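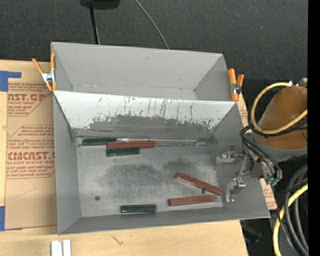
Two grey open-topped bins on a light wooden table, the front one holding coloured blocks.

Review: Padier match-day training goal, full-size folding model

Equipment report prepared for member clubs, 24 Sep 2023

The Padier folding goal is sold to football clubs that share a pitch and must clear it after every session. Udasden Football Club bought a pair in March and used them throughout the spring programme and the first weeks of the present season. This report records the club's findings and is intended to assist other clubs with a similar purchase.

The goals were supplied by Buvico, which quoted a price of 2,741 euros for the pair, including nets, ground anchors and delivery. De Haan, the club's previous supplier, offered a heavier fixed-frame model at a lower price, but that model could not be stored behind the changing rooms and was not considered further.

Assembly

Each goal arrives in 4 sections. The printed instructions are clear on the order of work but give no guidance on tightening the crossbar bolts, and the first goal had to be taken apart and started again. Two adults should allow an hour for the first goal. Once built, the frame folds flat against its rear supports and can be moved on its wheels by two people. On soft ground the wheels sink, and four people are needed.

Performance in use

The frame is rigid. Shots against the post and crossbar produce a true rebound, and the goal did not shift when properly anchored. Bart Martens, who coaches the under-15 goalkeepers at Udasden, reported that the depth of the net was sufficient to stop the ball returning into play, a regular complaint with the old set.

The net clips are the weakest part of the product. Of the 80 clips fitted across the two goals, 12 had cracked by the end of the spring programme, most of them along the lower rear bar. Buvico replaced these without charge, although delivery took three weeks. Clubs are advised to order a spare bag at the time of purchase.

The white finish has worn well on the posts. Some chipping is visible at the hinges, where the folding arms meet the uprights, and this should be touched up before winter.

Safety

The anchors must be used on every occasion, including short sessions. The warning label is fixed to the inside of the left post and is easily missed by anyone working from behind the goal. A second label on the rear bar would be welcome. Goals should be locked in the folded position when not in use; the lock is not supplied.

Findings

The Padier goal is suitable for clubs training several teams on one pitch. Clubs with room for permanent goals will find the De Haan model better value. Udasden intends to keep both goals in service and will check the replacement clips again at the winter break.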